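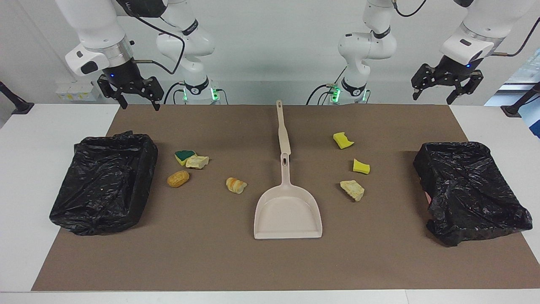 Figure 3. The sweeping setup. Two arms, a dustpan in the middle of the mat, scraps on both sides and a bag at each end.

4.2 The cleanup table

I built this task on the bench I share with two other makers at the Nonari workshop, and it's the one I've grown fondest of (it's also the one that ate most of my spring). The table in Figure 3 is set for the start of a run. There are bits of sponge and crumbly, bread-like chunks on the mat, and the arms have to get them into the dustpan and then into one of the bags.

My first version had no mat, and small pieces skated away whenever a fingertip brushed them! The brown mat fixed most of that. I also tried the dustpan with its handle toward me, but then both arms had to reach a long way over the scoop, so now the handle points back at the bases and I leave it that way for every run.

I recorded 300 runs by hand-guiding the arms, mostly after dinner, and trained on 660 once I'd added the older set from the Erton bench. Each run gets 3000 control steps before I call it a failure. I shuffle the scraps between runs and put fresh liners in after every 5, which sounds fussy, but a sagging liner changes the opening quite a bit and the policy does notice. Sponge has been easy to grip so far. The crumbly stuff is another matter – squeeze a little too hard and you've got twice as much to pick up – and I get to that in Section 4.3.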